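Speaker notes, Susdale talk, drawers and small bins

OK, skip the hello if they've started late. Go straight to the drawer question: who has one at home they can't shut? Wait for hands.

My junk drawer story. Keep it short this time! In August I pulled everything out onto the workbench and it took me 80 minutes, mostly because I kept stopping to read old takeout menus. Batteries, tape, birthday candles, three kinds of string (why?).

Then the bit about trays. I used to buy the organizer last-minute and cram stuff into it. Now I put the empty ones out on a table first, clear, gray, black baskets, whatever I've got, and move them around until I like how they sit together. Clear for things I forget I own. Gray for the boring stuff, cables and such. Baskets with holes in the sides for anything dusty, so I can tip them out and rinse them.

Mention that trays of the same shape nest, so spares take up next to no shelf space. Somebody in Fladitz asked about round tubs. I like a big white one for the awkward long things, wrapping paper, rulers, but never in a drawer, obviously.

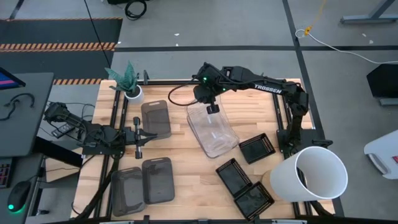 And measure the inside of the drawer before you go shopping, front to back as well as side to side. Then questions, about 30 minutes if the room's still ours.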